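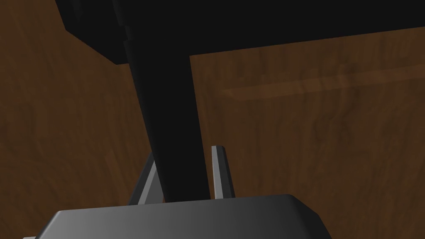 Week 6: Knowing when you have hold of something

Welcome back, everyone, and thank you for the very thoughtful questions after the planning lecture (I've answered most of them on the Gallis forum, and Soudabeh Moradi will take up the rest in her tutorial). This week we stay in the simulated house and look at a small decision that causes a surprising amount of grief: when should the controller stop saying "closing on the handle" and start saying "moving the door"?

In the wrist view at the top of these notes there are two grey fingers with a black bar between them, and a strip of wood grain showing between the bar and the right finger. A person glances at that and is fairly relaxed about it. Your perception node has to put a number on it, and the number will be wrong now and then, so please write your state machine with that in mind from the start.

The head view and the wrist view

Most of you will want to plan from the wider view, and I'd encourage that! It gives you the door, the room past it and a sense of which way there's space to move.

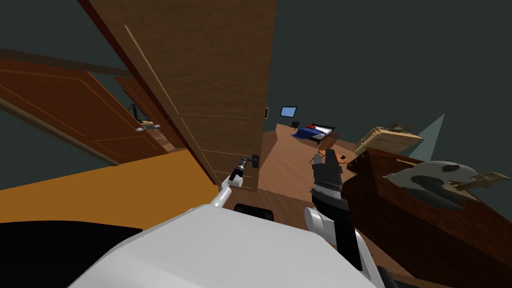 Figure 6.2. Left gripper on the lever handle, door partly open, right arm free.

Notice how little of the handle you get from this far back. The arm and the door edge tell you a good deal about the door angle, and next to nothing about how the fingers sit. For that we go to the wrist, where the trouble is a different one: dark shapes over dark wood grain, and a segmenter that is rather too fond of joining them together. Rasmus Paulauskas ran 707 rendered wrist views through last year's Tredia model, and in 67 of them the bar and the big black shape behind it came back as a single blob. If your mask looks like that, your width estimate is meaningless, and the controller should be told so.

My own habit (Nassoro Okoth will tell you it's overcautious, and we've been arguing about it since July) is to ask for agreement over 12 consecutive frames before leaving the grasp state. You are welcome to choose a smaller window if you can defend it in your write-up. 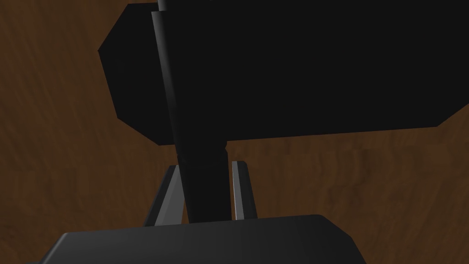
Lab exercise for this week

1. Open the Mussa project and load the door task. Leave the lighting as it is.
2. Write a function that takes a wrist mask and returns the gap on each side of the bar, in pixels, along with a confidence value.
3. Run it on both wrist views in these notes. The bar leans differently in the two, so measure across the bar and leave the image rows alone.
4. Add a "not sure" output to your state machine and decide what the arm does while it's there. Holding still is a perfectly respectable answer.
5. Plot your gap estimate against door angle for one full run, and bring the plot to the tutorial, even if it's ugly.

Reading: chapter 17 of the course reader, up to the part on compliant control. Zawadi Simiyu's worked example is on the course page under Week 6.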